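Home News Swap Shelf Back Issues Contact
Search this site Enter keywords Go

May newsletter
By Nneka Omoregie

Bagging day for the swap shelf

Quick one from me, the printer wants this by noon and I still have the bake sale page to do.

The parts and pieces drawers are getting bagged. All of them. If you've been in the Kivthorpe hall lately you know the drawers I mean - the ones where you go in for a cup hook and come out with a shoelace, two keys and half a hinge. Nkechi Uzor has been after me about it for two winters and she wins. Everything small goes into a clear bag, every bag gets a label, and the labels go on the outside this time.

We have 100 bags to start with. Clear ones. We talked about paper, which is cheaper and doesn't slide off the shelf, but you can't see into paper and people just open them all and leave them open. So clear.
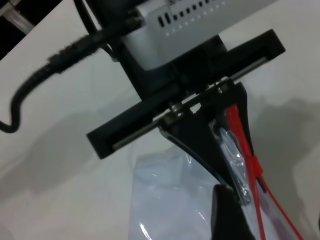
A clear bag.

How to do yours at home, if you took a drawer home (thank you, and please bring the drawer back to):

Tip it all out on something light and plain. A bare table, an old sheet, whatever you've got. Dark wood is hopeless, I lost a whole set of picture hooks on mine and found them with my elbow.

Sort by what it does, never mind the size. Hooks with hooks. Anything off a curtain rail together. Keys in their own bag, no label beyond "keys", we are never going to know what they open.

One kind of thing to a bag. Don't fill it past halfway or it won't fold over. Press the air out flat with your hand first. Fold the top twice, tape it once. Please not staples, Nkechi got one under a nail last time and I heard all about it.

Label goes low down on the front so the fold doesn't cover it. Write what it is and how many. "Cup hooks, 14" is perfect. "Misc" is not a label. If you really can't tell what a thing is, put it in the Isah box by the door and somebody's uncle will know.

Then wipe the table down before you start the next drawer. Sounds fussy. But bits from one batch get into the next and then the counts are off and I get phone calls.

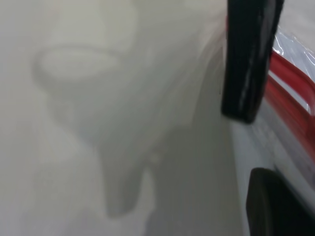
Tape - several of you asked. The wide clear kind sticks well but lifts the ink if you go over the label, so tape above it. The paper kind peels off fine and you can use the bag again, which I like, though it does curl by the radiator. Use what you have. Don't go buying any.

Where we've got to: 74 bags done and on the shelf as of this morning, most of them out of the two left hand drawers. The bottom right one hasn't been touched and I'm told it doesn't open all the way. Bring a butter knife.

Two things that are NOT going in bags, before anyone starts. Jar lids, they live in the crate under the window. And batteries, no, not even new ones, take those home please.

The shelf itself moves to the Wustau Street side of the hall once we're through, better light over there and you won't have to squeeze past the coat rack. Same rules as before. Take what you need, leave what you can, put the bag back if you only want one hook out of it and cross out the old number. Cross it out! Last fall there was a bag that said 69 thumbtacks with nearly none in it.

Next session is at ten in the morning in the small room, date on the hall door when we have the key sorted. Come for an hour, come for twenty minutes. Bring scissors if you own a pair that cuts, the hall ones dont.

Coffee is on Nkechi. She doesn't know yet.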